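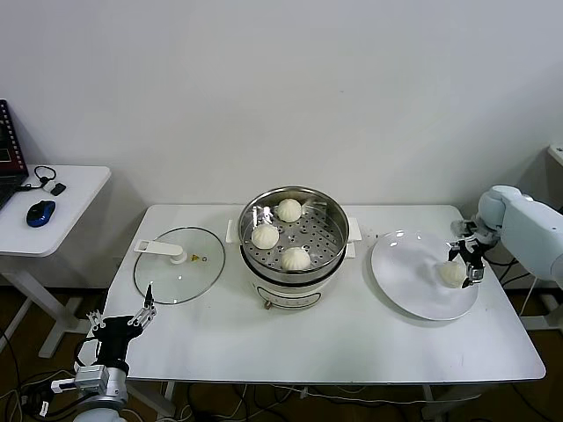

Pleated steamed buns in the perforated basket of an electric steamer, with a round white plate alongside.

Kamora Launches Gralo Frozen Steamed Buns for Home Kitchens

Four-bun pack goes on sale in January at Lopes stores

SKIVOMTHORPE – Kamora, the maker of frozen doughs and dumplings, will begin selling Gralo steamed buns in January. The new line is made for people who own a small electric steamer or a stovetop steamer and want a hot lunch or supper without mixing dough. The buns will be sold in the freezer section of all 149 Lopes grocery stores.

Gralo buns are round, closed buns with a pleated, twisted top. Each pack holds four buns and weighs 410 grams. The buns are filled, shaped and steamed at the Kamora bakery in Skivomthorpe, then frozen. They go straight from the freezer into the steamer and do not need to be thawed.

Three fillings will be available at launch: pork and scallion, mushroom and cabbage, and sweet red bean. The mushroom and cabbage filling and the red bean filling are made without meat, eggs or dairy. All three use the same wheat dough, and all three steam for the same length of time, so a household can mix fillings in one batch. The packs are color coded on the front, and a small mark on the paper under each bun shows which filling is inside.

Kamora has sold frozen buns to restaurants and school kitchens for several years. Those buns come in large cases and are meant for deep commercial steamers. Many of them are too tall for a home steamer once they have risen, and the tops can press against the lid. The Gralo bun is lower and a little narrower than the restaurant bun, with less filling but the same ratio of filling to dough.

The company worked on the home version for two years. Part of that time went to the dough, which had to stay soft after a stay in a household freezer that is opened many times a day. The rest went to size. The test kitchen tried the buns in electric pots, bamboo baskets and folding metal inserts before settling on the final weight.
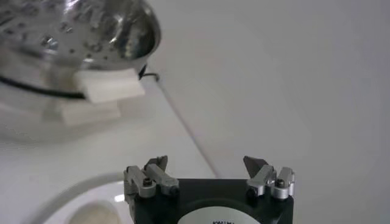
A round white dish set down on a white surface, close to polished metal dotted with small holes.

Before the recipe was made final, Kamora sent sample packs to households that had signed up through its website. The company received 3,614 completed forms. The forms asked what kind of steamer was used, how many buns were cooked at one time, how long they were cooked, and what the household would change.

Several changes came out of those forms:

The cooking time is now printed on the front of the pack as well as the back. Many households had thrown away the outer sleeve before they started cooking.

The pork and scallion filling has less salt than the first version and a little more ginger.

The red bean filling is smoother. The first version had whole beans in it, and opinion was divided, with most households with young children asking for a plain paste.

The pack now closes again with a press seal. People who live alone told the company they often cook one or two buns and put the rest back.

A fourth filling, curried vegetable, was also tested. It is not part of the January launch. The company is still working on it and has not set a date.

How to cook them

Full directions are on every pack. For a countertop electric steamer, fill the base with water to the line given by the maker of the appliance. Set the frozen buns on the tray with space between them and keep them clear of the sides. Put on the lid and steam for 16 minutes. Turn the steamer off and wait a short while before lifting the lid – open it away from your face.

A full pack of four will fit on one level of most home steamers. If the tray is small, cook two at a time and leave the others in the freezer until the first pair is done. The buns grow as they heat, and buns that touch will stick together and tear when they are pulled apart.

Lift the buns out with tongs or a wide spoon and put them on a plate. Let them stand for a few minutes before eating. The filling stays very hot, the red bean most of all.

The buns can also be heated in a microwave. Wrap one bun in a damp paper towel and heat it on a covered plate. The dough will be chewier than it is from a steamer, and Kamora recommends eating it right away. The buns are not suitable for an air fryer or a toaster oven. 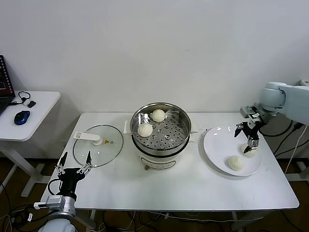

Two buns on the steamer tray and two on the plate, with the glass lid lying flat on the table at left.

Price and availability

The suggested price is the same for all three fillings. Lopes stores will carry the pork and scallion and the mushroom and cabbage in every location. The red bean will be carried in most locations, and shoppers can ask the frozen foods department to order it where it is not on the shelf. For the first month, the buns will be kept in the end freezers near the dumplings and noodles. After that they will move to the regular frozen bread doors.

Restaurants and caterers will continue to buy the larger Kamora bun by the case. That product is not changing, and neither is its packaging. The company has no plans at present to sell the larger bun in stores.

Storage and allergy information

Gralo buns should be kept frozen until use and eaten by the date on the pack. Once cooked, they may be kept in a covered container in the refrigerator and steamed again the next day for five minutes. Do not refreeze buns that have thawed.

All Gralo buns contain wheat. The pork and scallion and the mushroom and cabbage buns also contain soy and sesame. The red bean buns are made in the same bakery, on shared equipment, and carry a notice on the label for soy and sesame.

Store tastings

Lopes will hold tastings in selected stores through January, from 11 a.m. to 2 p.m. Buns will be steamed in the store and cut in half for sampling. A list of stores will be posted at the customer service desk of each location. Shoppers can pick up a printed card with the cooking times for electric, bamboo and stovetop steamers.

About Kamora

Kamora makes frozen doughs, dumplings and filled buns at its bakery in Skivomthorpe. It supplies restaurants, school kitchens and grocery stores. Gralo is its first line of buns made for home use.

Media contact

Kamora Press Office, Skivomthorpe. Sample packs, label copy and full ingredient lists are available to food writers and editors on request.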